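Nia Nicholas
August

1/ Thread on packing household supplies into a carton for a shelf move. Dry stuff. I had to write it up for the Vastura supply room anyway, so it goes here as well.

2/ Scope: cleaning and bathroom consumables, single-wall corrugated, one person, one table. Glassware and electronics are a different procedure and I'm not covering them.

3/ Start with the table. Clear a working area at least twice the footprint of the carton. You need room to lay the carton on its side and to stage what goes in. A light-colored top is easier to work on, as small caps and torn tape show up against it.

4/ Carton choice. We stock two sizes from Derkell, a long one and a near-cube. The long one is better for wipes and bottles in one row. The near-cube gets overfilled every time, then someone lifts it by the flaps.

5/ Square the carton before taping. Fold the short flaps first, then the long ones, and check that the long flaps meet along the center line. If they overlap, the carton is racked. Push the opposite corner in and check again.

6/ Tape: one strip along the center seam, 3 inches past the edge at both ends. Then a strip across each end seam. Water-activated tape holds better on recycled board. Pressure-sensitive is fine for anything that stays in the building.

7/ Wipes. Large soft packs go in first. They have some give, so they fill the corners and the rigid items bear against them. Flip lid facing up or sideways, never down. A lid that is face down under load can pop, and the top layer of wipes dries out within a few weeks.

8/ Press each lid shut with a thumb all the way around the rim before it goes in. Pressing only the middle can leave one side unseated.

9/ Spray bottles stay upright. Turn the nozzle to off if it has that setting. If it's a plain pump head with no lock, put a folded card under the trigger or collar so it can't be depressed by whatever is above it.

10/ Stand the bottle against a carton wall with the soft pack on its other side. Two contact faces are enough to keep it vertical in normal handling. In the middle of the carton it will go over on the first tilt.

11/ Small boxes go in last, flat, in the gaps. Don't set weight on a pump head. A light box resting on top of one is tolerable for a trip down the hall and I wouldn't ship it that way.

12/ Seren Dafis asked whether we need void fill. For shelf moves, no. For anything going out on the Tasov truck, yes, crumpled kraft to the top of the side walls. Push down with a flat palm. If it sinks more than an inch, add paper.

13/ Panels: check the long side walls after filling. Board bows when the contents are wider than the base, and a bowed panel loses a good part of its stacking strength. Slight curve, leave it. If you can see daylight at the corner fold, take something out.

14/ A blue package and a spray bottle in an open carton, and a carton on a white surface:

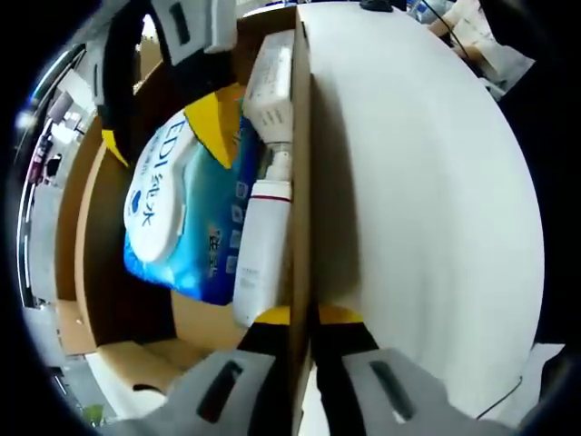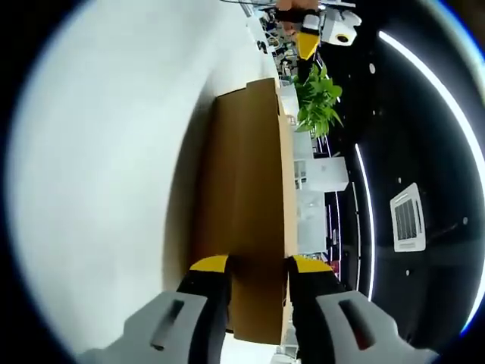

LABELING AND STACKING

15/ Label one long side and one end. Top labels disappear as soon as a second carton goes on. Contents in plain words, then the shelf code. Ours for this lot is 637.

16/ If the product text is in a language the next person may not read, write what it is in English on the carton. "Wipes, water-based" is sufficient. Brand name optional.

17/ Stack long cartons in columns, corners over corners. Brick pattern looks more stable and puts the load on the middle of the panel, where corrugated is weakest. Limit is 13 lb per carton for the upper shelves.

18/ Keep liquids off the top shelf regardless of weight. A slow leak up there runs through everything below it before it shows on the floor.

19/ Plants get moved off the table before you start taping. Tape guns and leaves. Dhillon floor has already lost a fern.

20/ Reuse: a carton is good for a second trip if the corners are still sharp and the flaps haven't torn at the score line. After that it goes flat into recycling. Slit the bottom tape, don't punch through it.

21/ Correction to 6: the end strips are only for cartons leaving the building. For shelf moves the center seam is enough. Seren caught that.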